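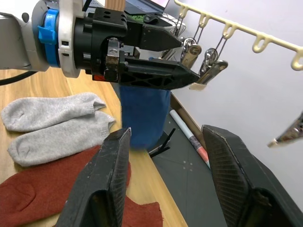
Vurkelero House, shared laundry and drying room
Six-monthly safety check
Date of check: Aug 3, 2024
Checked by: Hrvoje Hoxha
Read and filed by: Araceli Lozano
Last check: December

Marks used: OK / ACT (needs doing) / WATCH (look again next time)

1. Floors and ways out

1.1 Floor clear of water by the machines -- OK
Dry at the time of the check. The mat by the sink has been replaced and lies flat.

1.2 Threshold strip at the yard door -- ACT
Lifting at the hinge side again. It was glued in December and the glue has gone. Needs screws this time.

1.3 Way out to the yard clear -- OK
A pushchair was in the passage when I arrived. Owner moved it when asked.

2. Washing machines

2.1 Hoses and connections -- OK
No drips. Hose on the left-hand machine has a kink where it meets the wall. Straightened by hand, no damage found.

2.2 Plugs and leads -- OK
No scorching or loose pins.

2.3 Filters -- ACT
Left-hand machine was nearly blocked. Cleaned out on the day. The rota on the wall has not been signed for a long time and needs a fresh sheet.

3. Tumble dryer (Pornel)

3.1 Lint screen -- OK
Clean.

3.2 Vent duct to outside wall -- ACT
Fluff built up behind the flap. I cleared what I could reach. The full length wants doing by Radonjić, who have the long brush. Please do not run the dryer overnight until this is done.

3.3 Space kept clear round the dryer -- OK
The gap at the back is 300 mm. Nothing stored on top.

3.4 Running hours -- noted
Counter reads 2,328.

4. Air drying

4.1 Wall-mounted airer, brackets and screws -- OK
Firm under a steady pull.

4.2 Hanging racks and clips -- WATCH
Check hooks for bending and clips for cracks. A clip that has lost its spring should be taken off and binned, as the broken ends are sharp. Racks are for small things only. Wet towels go on the wall airer.
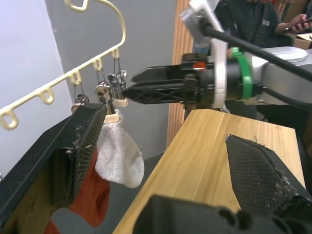 Item 4.2. Clips on the cream hanging rack.

4.3 Nothing hung over or against the heater -- ACT
Two tea towels found on the heater guard. Removed. The notice has faded and I will print another.

5. Electrics and lighting

5.1 Ceiling lights -- OK
Tube over the sink is slow to start but does come on.

5.2 Safety switch tested -- OK
Tripped and reset normally.

5.3 Extractor fan -- WATCH
Noisy, still drawing. Flestisora fitted it and the paperwork is in the blue folder if we need to call them back.

6. Fire

6.1 Heat alarm -- OK
Sounded on test.

6.2 Extinguisher -- OK
Tag number 139. Gauge in the green, pin and seal in place.

6.3 Fire door closes by itself -- ACT
Stops short of the latch and has to be pushed. Closer needs adjusting. Treat this one as first in the queue.

7. Cleaning products

7.1 Kept in the locked cupboard -- OK

7.2 All bottles labelled -- ACT
One spray bottle with no label. Contents not known. I have taken it away for disposal.

Comments from A. Lozano
6.3 and 3.2 go to Radonjić together, one visit. For 1.2 I have screws in the office, come and ask for them. I do not agree that 5.3 can wait until next time -- the second floor can hear it at night -- so please change it to ACT.

H. H. -- 5.3 to be treated as ACT. Original mark left as written.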